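Heredar una vajilla

En febrero mi tía Špela decidió que ya no cocinaba más y que yo, por ser la única sobrina con trastero, me quedaba con la vajilla. Tengo que aclarar que el trastero mide lo que un ataúd generoso y que ya estaba ocupado por una bicicleta estática. A mi tía le dio igual. Me llegaron 27 piezas envueltas en periódico deportivo, y en el fondo de la caja una nota: «No las metas en el lavavajillas». Sin firma, como las amenazas serias.

Pasé la primera semana intentando colocarlas. Mi primo Valdemar, que no quiso ni una taza, se ofreció a darme consejos por teléfono.
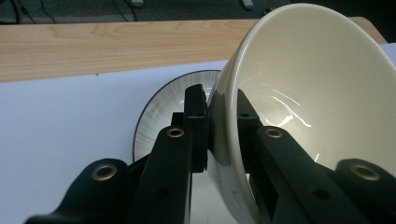 Lo que se guarda para las visitas

En mi familia siempre hubo platos de diario y platos buenos. Los buenos salían en Navidad y cuando venía Svend Bech, el dentista, que comía poquísimo y nunca se fijó en ellos. El resto del año los veíamos detrás de un cristal, como a los peces. Yo juré que de mayor no haría semejante tontería, y a la segunda semana estaba comiendo macarrones en un plato de propaganda para no estrenar los otros.

Así que me obligué. Desayuno en loza buena, cena en loza buena, yogur en loza buena — el yogur, sobre todo, ha ganado mucha categoría.

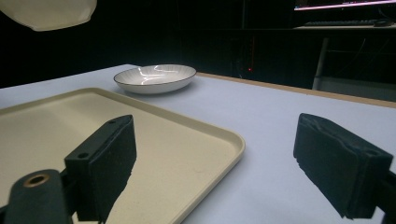

Lo malo es que fregar a mano te cambia el menú. Ahora calculo cada guiso por lo que ensucia, y he descubierto que se puede vivir bastante bien a base de tostadas. Valdemar insiste en que lo venda todo. Dice que en Fasier vio un juego parecido por 1117 coronas, aunque luego reconoció que le faltaban las tazas y que llevaba meses anunciado.

No pienso venderlo. Mi tía llama los domingos por la tarde y pregunta por las piezas antes que por mí. De momento sigo respondiendo que están todas. De la salsera ya hablaremos.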